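Perforated storage basket

A perforated storage basket is an open-topped household container, usually molded from plastic, whose walls are pierced by rows of small holes. It is used in kitchens, bathrooms, laundry rooms and closets. Sellers credit the design with a long list of benefits, among them airflow, drainage, low weight and ease of cleaning. Some of these are plain consequences of the shape. Others have been repeated so often in catalogs that they are rarely questioned.

Names

The terms "perforated basket," "storage basket," "utility basket" and "organizer" are used almost interchangeably in English. Attempts to separate them have not gone far. The retailer Larkano sells the same molded form as a "pantry basket" in one section of its catalog and as a "bath caddy" in another, at different prices. Strictly speaking, nothing in the object is woven, and some writers on household goods prefer "bin" or "tub" for that reason. The older word has survived anyway.

Construction

Most examples are made in one piece by injection molding, with the holes formed in the mold instead of being drilled later. The holes are commonly round and set in a regular grid. Square and slotted patterns also exist. A solid band is often left at the rim, where the wall would otherwise flex under load.

Handles take two main forms. The first is an opening in the wall itself, generally oval, large enough for the fingers. The second is a separate bar or bail fixed to the body at the rim, sometimes in a contrasting color. Both may appear on the same basket, an arrangement the trade calls "dual carry." The attached handle is the usual point of failure, and the claim that a swing handle makes a basket "easier to carry" deserves some caution. It allows one-handed lifting, but a heavy or uneven load tips more readily than it would when held at both ends.

A gray body with a bright orange-red handle along the rim is one such combination, with a small round red button where the handle meets the body. 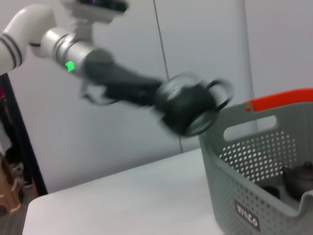
Use in the kitchen

Kitchen use falls into two broad groups: holding produce and holding equipment. For onions, potatoes and similar goods, holes in the wall do allow some exchange of air, though a full basket pushed against a cupboard wall gets little of it. Loose dirt and onion skin also pass through the holes and collect underneath, a point missing from most product descriptions.

For equipment, the basket serves as a catch-all for items that do not stack. Clear glass vessels such as teapots and pitchers are a common case. Their handles and spouts take up more room than their bodies, and they fit poorly on a crowded shelf. A basket keeps them together and lets a whole tea set be moved in one trip. The rigid walls offer no cushioning, however, and glass pieces placed side by side can knock against each other. Piseck, a maker of kitchen plastics, has advertised its line as "glass safe" without saying what the phrase means. A folded towel on the bottom and between pieces is the usual household remedy. Lids are better removed and wrapped on their own.

Drainage is a separate matter. Holes in the side walls do nothing for water that has settled on a solid base, and many baskets sold as suitable for drying dishes have exactly such a base. Buyers who want to drain wet items should check the underside.

Capacity claims

Stated load limits vary widely and are seldom explained. The Torres basket was once labeled for 100 pounds, a figure that appears to describe the weight the body could bear while standing still on a flat floor. It says little about lifting. Živko Trajkovski, who has written on household containers for the Esesbridge consumer bulletin, objected to the label on those grounds and argued that a limit should be given for the handle alone. The bulletin later listed 549 storage products and found only 2 that did so. Its method has been criticized in turn, as the list included several lidded boxes with no handle at all.

Color and finish

Gray, white and beige dominate, apparently because they hide scuffs and match most kitchens. Light gray shows tea and coffee stains more than sellers suggest. The perforated wall also makes the contents partly visible, which may be counted as a convenience or as a drawback, depending on how tidy the contents are. 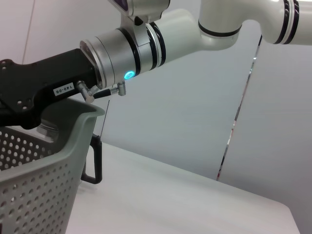

Cleaning

Perforated baskets are described as easy to clean, and a smooth plastic surface does wipe down quickly. The holes do not. Grease and dust gather at their edges and need a brush. Soaking in warm water with dish soap is generally enough. Dishwasher suitability depends on the plastic and should not be assumed from appearance.

See also

Colander
Dish rack
Laundry basket
Milk crate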